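Stop Tuning the Grasp Model and Log Your Timestamps

June 2023

Most of the bag-picking failures I have been asked to look at were filed as perception failures. The ticket says the detector missed the object, or the segmentation mask merged two cloths, and the proposed fix is more labeled data. In my view that diagnosis is usually wrong, and the people making it have no way to check, as their logs don't record when anything happened.

The task itself is plain. An open paper bag holds a few soft things and a few hard ones, and the arm has to reach in and take the one it was told to take. 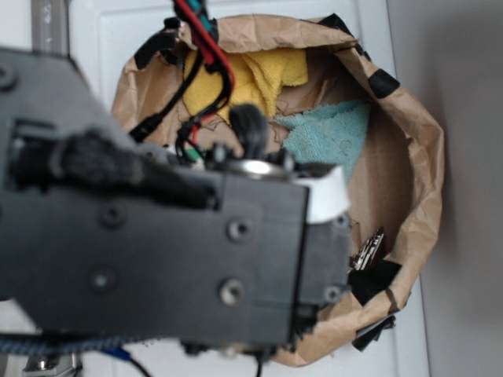

The planner at Hetis, where I spent the winter on contract, ran a fixed cycle. It grabbed a camera image, computed a grasp, handed the grasp to the controller, and forgot the image. By the time the fingers closed, the estimate of where the cloth lay could be several frames old. With rigid parts in a tray that does no harm. Cloth moves when a finger brushes it, and paper walls move when anything leans on them. The grasp was correct for a bag that no longer existed in that shape.

We found this in January by doing something dull. We stamped every message at the source, with one clock, and wrote the stamp through to the log at each stage: exposure, inference, plan, command, motor feedback. Then we replayed 100 failed picks and compared the image used for planning with the image nearest to contact. In a large share of them the detector had been right about its own input. The input was stale.

The usual objection is that a better model will tolerate this. A policy trained end to end on enough demonstrations learns the delay along with everything else. I accept that it learns a delay. It learns the one present during recording, on that machine, with that load on the bus. Move the policy to a computer with a slower camera driver and the delay changes, and there is no parameter anywhere to correct. 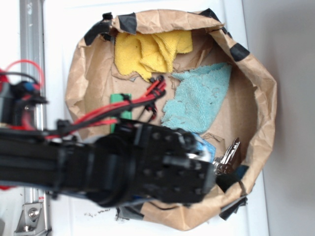
Rosário Caldeira read a draft of this and disagreed with the emphasis. Timestamps are fine, she wrote, but a stamp applied in the driver callback measures when the operating system got to it, and on a loaded machine that can trail the exposure by a wide and uneven margin. Her advice was to trigger the cameras in hardware or admit that the numbers are soft.

She is right about the callback. I would still take soft numbers over none. Our first version used callback stamps, and it was enough to show that the planner was reading from a queue 5 deep when it should have read only the newest entry. That bug had survived two releases of the stack, Hemmin and then Tostton, and both times the grasp model had been retrained to work around it. Hardware triggering came later and cleaned up the remaining scatter.

Queue depth deserves a paragraph of its own. Middleware defaults are often chosen so that messages are not lost, a sensible default for a logger and a poor one for a controller. A control loop wants the latest sample and should discard the others without ceremony. When one topic serves both consumers, split the subscription: a deep queue for the recorder, a depth of one for the planner. The change is two lines. Reviewing it took longer than writing it.

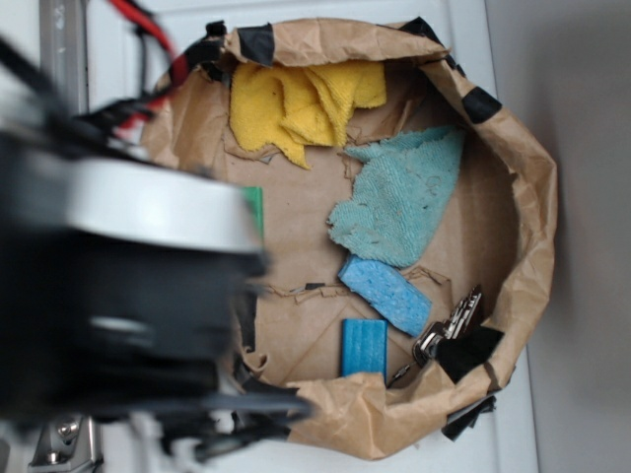 Photo: Flukholm

Occlusion makes the matter worse. Once the arm is over the bag, a fixed camera loses part of the interior, and many planners fill the gap with the last clear view. That is reasonable if the planner knows the age of that view and widens its uncertainty to match. Few do. They keep a map of the bag contents with a confidence per object and no age field, so a cloth seen before the approach carries the same weight as one seen in the current image. Adding the age and letting confidence decay with it gave us a planner that would sometimes retract and look again. Average cycle time went up. Retries went down by more, and the operators stopped filing tickets against the detector.

My position, then, is that a team should not be allowed to request new training data until it can state, for any failed pick, how old the image was when the grasp was planned and how old it was at contact. If those figures aren't in the log, the next piece of work is putting them there.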